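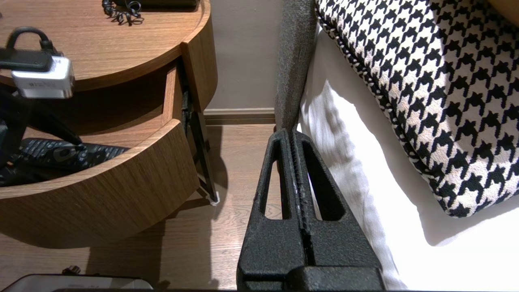

Brellia is a one-arm helper for the bedroom, and we have been building it on weeknights in the shared workshop at Lumelbridge since September. The idea came from a member whose father can't bend to reach things from bed after a hip operation. So the jobs we care about are small ones, the kind that happen within a few feet of a mattress: picking up a dropped sock, passing a glass case, getting the remote out of a nightstand drawer. That last one has eaten most of our winter. A round nightstand with a curved drawer front is a lot harder than the square box we practiced on, and with the drawer only partly open and a cable hanging down beside the remote, the fingers have very little space to come in from. We love this problem. We would love it more with extra hands.

We are looking for 2 builders and a small group of home testers to join us for the next stretch. You don't need to have worked on a robot before. Several of us hadn't.

Builder, mechanical (one place)

You will take over the fingers. The current pair are black tapered wedges with a long slot through each one, and they already show pale scuffs along the seam where they close. We want a softer tip that can get under a flat object without pushing it away, and a quick way to swap a worn finger for a new one without taking half the wrist apart. If you like drawing a part in the evening, printing it overnight and finding out by lunch that it was wrong, you will be happy here. Any CAD program is fine. Patience with small screws helps.

Builder, software (one place)

Ki is our name for the part that decides where to reach, and Adeo is the part that moves the arm there. Ki is in decent shape. Adeo is held together with good intentions and a very long settings file. You would be cleaning it up, writing the slow-down-near-things behavior we keep talking about, and helping us get through our backlog of recorded reaches, 2000 of them, most still without notes. Python is what we use. If you know another language well and are willing to pick it up, write to us anyway.

Home testers (seven places)

Testers lend us their own bedside furniture, or let us come and measure it. We want drawers that stick, shelves with lips, tables on skinny legs, anything with a curve. Visits last an evening. The arm is never left in your home overnight and one of us stays within reach of the stop switch the whole time. Please tell us if you have pets, and please tell us their names as well.
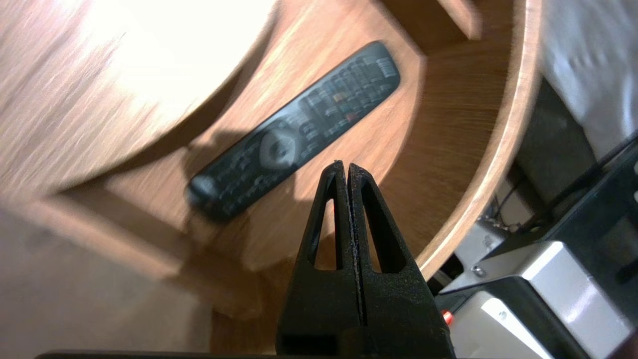
Lumelbridge Workshop Bulletin, Issue 64

What a typical session looks like

We meet at seven in the evening, usually two nights a week, and finish when somebody gets hungry. One person runs the arm, one watches the camera feed from the wrist, and one writes things down. Sunlight has been a real nuisance on daytime runs: bright patches on the wood, deep shade right next to them, and a dark remote lying across the shelf with the fingertips just short of it. Ki has to find the edge of the thing in all that, and the picture smears as soon as the arm moves quickly. If you have ideas on lighting or on slower approaches, bring them to your first session - don't wait to be asked.

We also want someone to argue with us about the grip itself. Half the team wants to close on the remote across its narrow width. The other half wants to slide it to the rim first and take it from the end. Both camps have drawings.

What you get

The work is unpaid, and we would like to be plain about that. Builders get full workshop membership for as long as they are on the project, a key after the safety evening, a shelf, and all materials. Testers get travel costs and supper. Everybody's name goes on the build log, and all our drawings are shared with anyone who wants to make their own.

To apply

Send a few lines to Anju Sandhu, who looks after the project, through the workshop contact form, or leave a note in the Brellia tray by the front door. Tell us what you have made, fixed or broken lately, and which evenings you can manage. Photos of your nightstand are very welcome, messy ones especially. Builders will be invited to come along for one ordinary session before either side decides anything.

Posted 23/03/2023. Open until the places are filled.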